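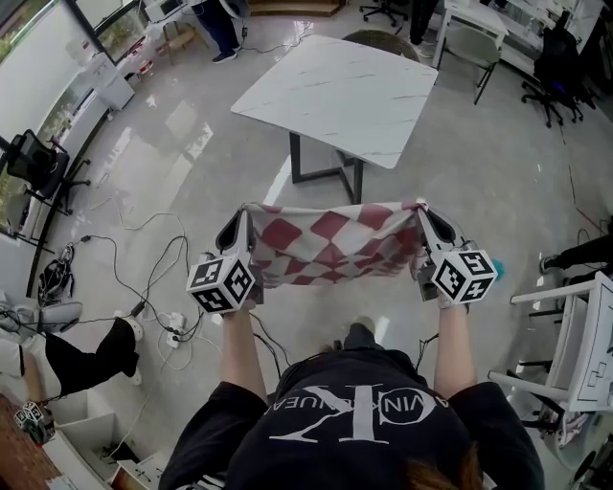
Onuoha Linens to open second shop on Nurkeck Road

Tuesday, June 7, 2022

Anyone who has ever bought a tea towel in this town has probably bought it from Garba Danladi, and will be pleased to hear that there is soon to be a second place to do it. Onuoha Linens, which has traded from the same narrow shop beside the post office for 18 years, is taking on the old shoe repairer's at the top of Nurkeck Road and hopes to have the doors open on the first Saturday in July.

The new shop will carry the tablecloths, napkins and kitchen cloths that regulars already know, checks and stripes and plain whites among them, along with a small range of bedding that there has never been room for before. Mr Danladi told us he has been turning people away for pillowcases for as long as he can remember and was getting rather tired of it.

"We had the duvet covers in the back, on top of the kettle more or less, and if you wanted a cup of tea you had to move a double and two singles," he said. "I've been promising my wife a proper stockroom for years, and now she's got one, with a window in it as well."

Upstairs there will be a sewing room with six machines, to be run by Menaka Wanigasekara. Many readers will remember her from the dressmaking evenings at Cirnum Hall, which came to an end when the heating went and were very much missed. She plans to start with a simple course on hemming and mending, nine weeks long, on Thursday evenings, and says complete beginners are more than welcome - as are those who learned at school and have been avoiding it ever since. Cloth and thread are included in the price, and there will be biscuits.

There will also be a mending counter on the ground floor for people who would sooner hand the job over. Somtochukwu Nwosu will be looking after it three mornings a week, taking in torn sheets, frayed edges and the sort of tablecloth that belonged to a grandmother and can't possibly be thrown out. Small repairs start at £6, and she is happy to have a look and give a price before anybody commits to anything.

Neighbours seem glad to see the lights going back on. Ebuka Ogunleye of the Durnero bakery next door has had an empty window beside him since the shoe repairer retired, and told us he had missed having someone to wave to in the mornings. He is baking a large lemon cake for the opening and would like it known that it will be cut at eleven sharp.

The original shop will stay open as usual, with Yakubu Garba behind the till on weekdays. Places on the first sewing course are limited, and names are being taken now at either address, or at the market stall on Saturdays until 3pm.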